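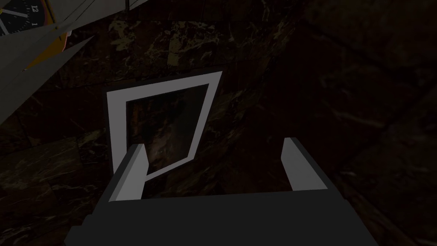
The First Thing on the Wall

Wafula Nyanda moved into his apartment in May and left the walls bare until the fall. He had the pictures. They were in two boxes in the hall closet, wrapped in bath towels, and every few weeks he took one out, held it up over the couch and put it back.

"I rented, and I thought I would get it wrong," he said. "Then I would have a hole in the wrong place and a landlord to talk to."

Many renters live this way for years. Ama Abugri has made a business out of it. She runs Rindow, a two-person shop that frames pictures in the front room and sends someone out to hang them in the afternoon. She opened in 2000 with a mat cutter and a secondhand bench, and she says the hanging side now brings in more money than the framing.

Her customers tend to make the same mistake, and it is height. People hang pictures while standing up, so the pictures end up where a tall person standing close would like them. From a chair across the room they look as if they are drifting toward the ceiling. Abugri starts low. Over a couch, she wants the bottom of the frame a hand's width or two above the cushions. In a hallway, where everyone is on foot, she goes higher.

She doesn't measure until late in the job. First she lays everything out on the floor in front of the wall and leaves it there while she has coffee. Pictures get swapped. One usually goes back in the closet.

"The floor is free," she said. "You can move things on the floor all day."

Her hanger, Kwame Addo, came to the work from drywall, and he talks mostly about what is behind the paint. Older buildings in the neighborhood have plaster over wood strips, and plaster cracks if you hit it hard. He drills a small starter hole, puts a square of painter's tape over the spot and goes slowly. In newer places he looks for a stud and is often let down, as studs are seldom where the picture wants to be. For anything heavy he uses two hooks set apart, which also keeps the frame from tipping every time a door slams.

On one job this spring he hung 23 pictures up a stairwell for a retired couple. It took him the whole day. Most of that went to the first three, he said, and after those the rest had something to line up with.

Not everybody in the trade likes a full wall. Makis Balaskas, who restores old frames in a shop behind the Gautier building, keeps one picture in his living room and changes it when he gets tired of it. The others stand in a rack in his bedroom, sorted by size. He thinks people stop seeing a picture after a month or so, and that moving it to another room is as good as buying a new one.

His own work is slow. A customer brought him a gilded frame last winter with most of one corner gone, and he spent 30 hours on it, much of that waiting for layers to dry. The bill came to $360, and he admits he undercharged. The frame held a school photograph of the customer's mother. He was asked to leave the glass alone, scratches and all, and he did.

Cost is the other reason pictures stay in closets. Custom framing can run well past what the picture itself is worth, and Abugri tells people so. For posters and prints in common sizes she sends them to buy a ready-made frame and bring it back for a cut mat. She saves the custom work for odd shapes, cloth, and paper that is already yellowing, which needs acid-free backing and should be kept out of direct sun.

Nyanda called Rindow in the end, on the advice of a neighbor. Addo was there for an hour and a half. Four pictures went up in the living room and one by the kitchen door, a small watercolor of a harbor that Nyanda's aunt had painted. He had planned to put it over the couch. Addo held it there, then walked it over to the kitchen, where Nyanda stands every morning waiting for the kettle.

One box is still in the closet. He says he will get to the bedroom after the holidays, and he has bought his own hammer.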